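Kommont Chore Automation: Frequently Asked Questions
Maintained by Emerson Pacheco. Last revised 21 Mar 2020

Can a machine hang up a towel yet?
Under bench conditions, sometimes. The task is specified as one cloth, one two-bar stand and a fixed counter. Cloth has no stable shape, so the grasp point has to be found again on every attempt.

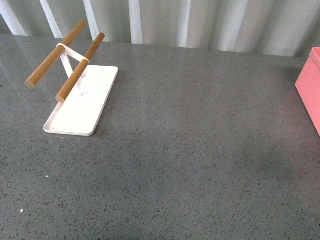
The stand on the counter, and a blue cloth at the gripper.

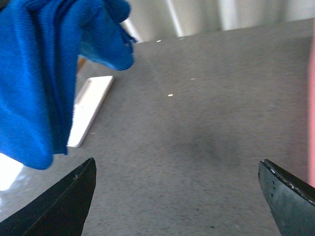 What counts as a success?
The cloth stays over a bar for 60 seconds after release, and the stand keeps its place on the counter. A cloth that slides off during the hold is scored as a failure. Partial credit is not given.

How many trials are in a test block?
200. The Prullano log holds 786 attempts in total, of which 334 met the criterion. Attempts stopped by an operator stay in the total.

Why is cloth harder than boxes or cups?
A rigid part can be modeled once. A cloth folds under its own weight, hides its own edges and changes outline when touched. Most planners written for rigid parts cannot be reused without major changes.

Does the same method work on a shop floor?
Not at production speed. Sipos tested it on wipe-down cloths at a packing station and kept the manual step.

Can I use my own stand?
Yes, if the bars are fixed and reachable from above. Send bar diameter, spacing and height to Ottavio Bellini before booking bench time.

Is folding supported?
No. Folding is a separate task under the Bramer protocol. A first draft is planned for December.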